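Petgate fitout – progress report to 24 March

Electrical work on the ground floor is complete apart from the switchboard labels. Nurno has replaced 10 isolators and submitted the test sheets.
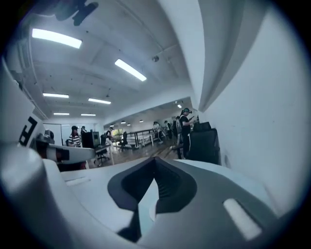

Ceiling lighting, open-plan area

Metered use for the period was 1534 kWh. The Vellitz submeter dropped out for eight days, so its share has been apportioned by floor area. A replacement is on order.

Aoki's revised quote for the hot water plant is under review. 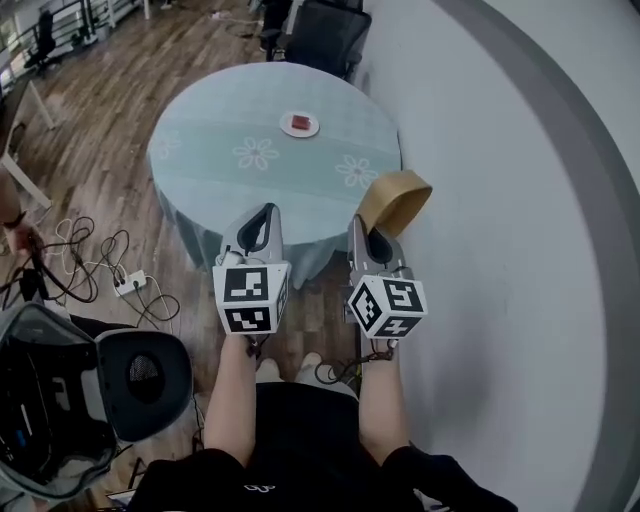

Commissioning remains programmed for May – subject to delivery of the valves.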